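4 Fitting the curtain rail and hanging the curtain

This section covers the Skendura tension rail with the Tirkari lined curtain. For the ceiling-mounted rail, see section 5.

4.1 Before you start

Check that the recess is square. Measure the width at the top, in the middle and at sill height. If the readings differ by more than 17 mm, the tension rail is not suitable and the bracket kit must be used.

The rail must bear on masonry, solid timber or a plastered wall in sound condition. It must not bear on tiles that have lifted, on wallpaper or on hollow panelling.

Caution: Do not fit the rail above a heater, hob or open fire. Keep a clear gap of at least 50 cm between the hem and any source of heat.

4.2 Setting the rail length

1. Remove the end caps and slide the inner tube out of the outer tube.
2. Wipe both tubes with a dry cloth. Do not oil the thread.
3. Slide the tubes together and turn the inner tube clockwise until the thread catches.
4. Extend the rail until it is 2 cm longer than the recess.
5. Refit the end caps. The flat face of each cap must point outwards.

Note: The greatest working length of the Wutlow extension set is 382 cm. A centre support is needed at this length. Do not join two extension sets end to end.

4.3 Placing the rail

1. Mark the height on both side walls with a soft pencil.
2. Thread the curtain on to the rail before lifting it. Rings cannot be added once the rail is under tension.
3. Hold the rail at a slight angle and press the sprung end against the wall.
4. Push the other end into place until the rail is level with both marks.
5. Turn the outer tube by hand until it will not move further. Do not use pliers or a wrench.
6. Pull down gently at the middle. If either end slips, take the rail down and go back to 4.2.

4.4 Dressing the curtain

New curtains are folded tightly for transport and will show creases. These drop out in most rooms if the curtain is left closed overnight.
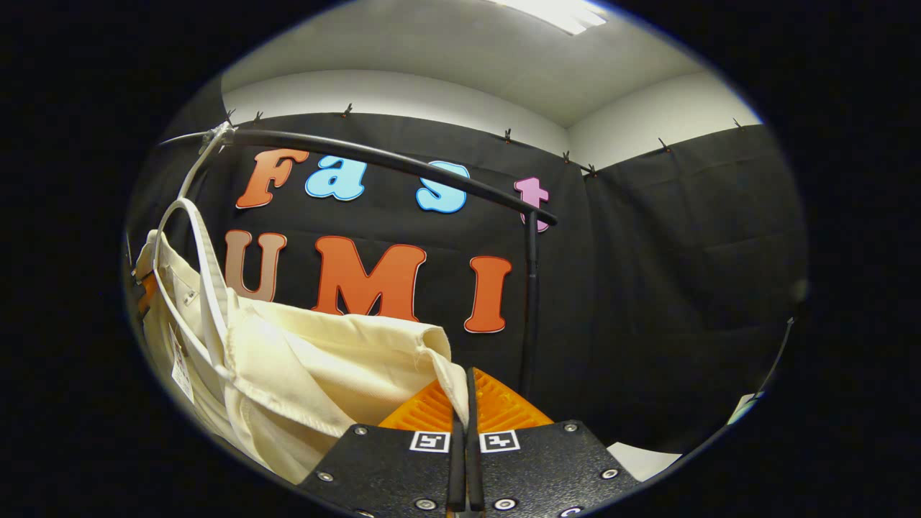
If creases remain, use a steamer from the lining side, starting at the heading and working down. Keep the steamer moving. Printed or stitched decoration must not be ironed directly – place a clean cotton cloth over it first and use the lowest setting.

Spare rings, hooks and the hex key should be kept together with this guide. The Đàm weight tape, sold separately, can be sewn into the hem where the curtain hangs in a draught.

4.5 Checks after fitting

Check the tension after the first day and again after a month. Rails fitted in December may loosen slightly when the heating is turned off in spring. To tighten, support the rail with one hand and turn the outer tube by a quarter turn.

Warning: Do not hang anything other than the curtain from the rail. Children must not pull or swing on the fabric.

For washing and storage, see section 6.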